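Tovico Fold-Down Wall Desk, white: six months on

I bought the Tovico fold-down desk in June because my flat in Irnbridge has a box room, and a box room is where an adult in this country keeps a desk, an ironing board and the feeling that something should be done about the box room. The old desk had drawers. The drawers had cables in them. I wanted something with nowhere to put a cable.

It comes in one parcel that weighs more than the courier thought it should, judging by where he left it. Inside are the top, the back panel, two folding brackets, a bag of screws and a booklet in which a faceless man in dungarees does everything on his own and never drops anything. The website says assembly takes 40 minutes. I began after lunch and was still holding a bracket against the wall with my forehead when it got dark.

Most of that was the wall, to be fair. The screws supplied are meant for solid brick. Mine is plasterboard with a stud wherever you haven't drilled yet, so I walked to the hardware shop on Bullport Road and paid for proper fixings, which cost more than I'd like and have held ever since. If you live somewhere built in the last few decades, buy them first and save yourself the walk. The pilot holes in the top were all in the right place. I mention it because the last flat-pack I built, a Lysenko shoe cabinet, had clearly been drilled from memory.

White was the only colour in stock. I had doubts, being a person who drinks tea, but a plain white top against a plain pale wall does make a small room feel less like a cupboard. 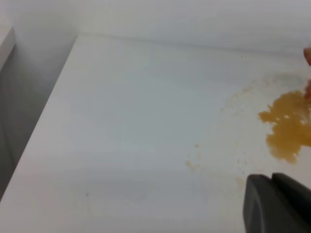

White on white. Matte, so no glare.

As a desk it does what I need. A laptop and a notebook fit side by side, and a mug too if you are careful about your elbows. There is a slight bounce if you type angrily, which I noticed during the tax return and not at any other time. I wouldn't put a big monitor on it, and I would certainly not sit on it, though the booklet has a drawing of a man sitting on it with a cross through him, so somebody must have.

The folding part is what you're paying for. You lift the front, press the two catches underneath, and the whole thing drops flat to the wall. The catches are stiff. In the first week I caught my thumb twice and said things to a piece of furniture that I have since withdrawn. They loosened up after a month or so. As for how often I fold it away: I have done it 4 times, and each time it was because people were coming round and I wanted to show them that it folded.

Cleaning is a damp cloth. Tea comes off if you get to it the same day. Biro mostly comes off. Turmeric I can't recommend, and I'd rather not go into why there was turmeric.

Tovico's customer service answered my one email (a missing end cap for a bracket) with a form asking me to describe the missing item and attach a photograph of it. I sent a photograph of where it wasn't. They posted me 2, so I have a spare, which I keep in the kitchen drawer with the cables.

Good: solid once it's up, easy to wipe, takes no floor space.
Less good: the screws, the catches, the man in dungarees.

4 out of 5. I'd buy it again, and I'd pay someone else to put it up.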